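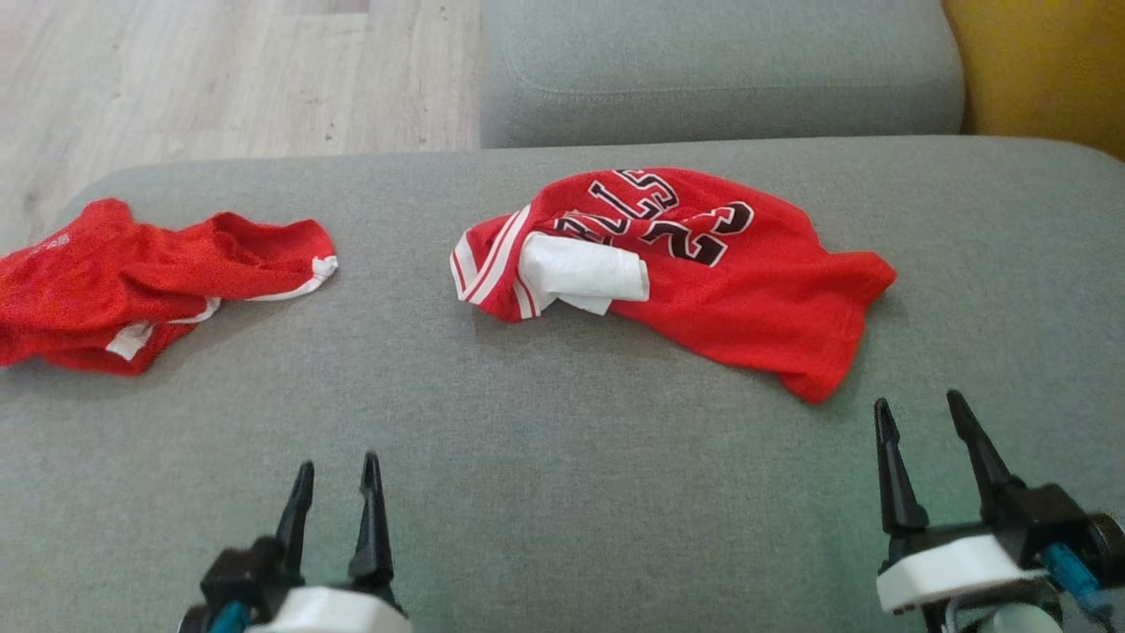 Nundbridge Residents' Forum — Public Safety and Community Services

Thread: Police welfare checks on Feng Street

Katness_Desk (moderator)
April 29, 2022

Members are advised that the Nundbridge police department has revised its procedure for welfare checks. Beginning next week, a resident may register an elderly or disabled relative by telephone, and an officer will call at the door if that person does not answer two calls in one day. The register is limited to 200 households in its first year. As of this morning, 119 had been accepted. Questions may be posted below.

millrace87
I thank the moderator for the notice. Does the register extend to Hornavberg Court? The building has a Nundbridge mailing address but lies outside the town line, and my aunt lives on the second floor.

Katness_Desk (moderator)
Hornavberg Court is included under the existing agreement with the county. Applicants should write the building name on the first line of the form, as four applications were returned in March for lack of it.

parcel_no_4
I must register an objection. Officers on the evening shift already cover the whole of the east side with two cars. A visit to each person who has let the telephone ring will take those cars away from emergency calls. This work belongs to the county's social services office, which has staff trained for it.

quietporch
With respect to the previous member, the county office closes at 5 p.m. and does not open on weekends. My neighbor fell in her kitchen on a Saturday. An officer found her that evening and waited with her until the ambulance came. I do not know whom else we could have called.

parcel_no_4
I do not question the conduct of that officer, and I am glad that your neighbor was found. My objection concerns the assignment of the duty. If the county office is closed on Saturdays, the county should be asked to open it.

millrace87
Both requests could be made. The register exists now — the Saturday hours do not.

feng_st_tenant
Is a key required? The form asks for "means of entry" and my father will not agree to hand over a key.

Katness_Desk (moderator)
A key is optional. The name and telephone number of a person who holds one will be accepted in that box.

feng_st_tenant
Thank you. I will enter my own number and return the form on Monday.

parcel_no_4
I have written to the county regarding weekend hours and will post the reply in this thread when I receive it.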